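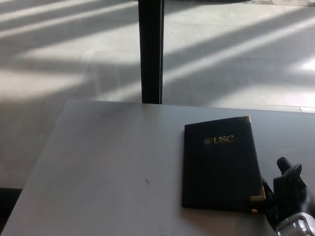
2020-10-11

Notes on the folder covers, bench side. Nhung Châu asked for a condition check before we settle on a design for the Awasthi order.

Sample: black cover, closed, gold USC and small shield stamped in the upper part. Metal corner protectors, gold tone. The stamping is small but clean. From a low angle the glare washes it out, so check it from straight above.

Corners: top right and bottom right looked at first. The bottom one shows more metal. I want a caliper reading on both before anyone orders from Ornton – last time we went by the catalog and had to send 379 back.

Table: pale top, small dark speck left of the folder. It is on the table, so don't log it against the cover. Green smudges toward the right side. Try alcohol on those, and keep covers off that side until they're gone.

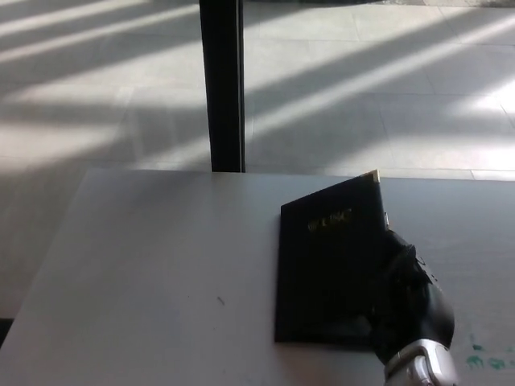
Still to do

Wipe down the cover with a dry cloth only.
Open it flat and check the inside hinge. Not done today.
Ask Lợi Lục if the 2 spare corners are still in the Gonorska box.
Price for 1,000 with one stamp color.

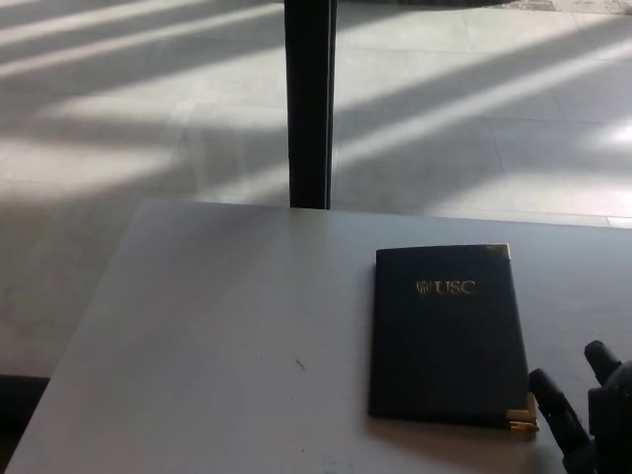 Sample cover on the bench, closed, crest and USC facing up.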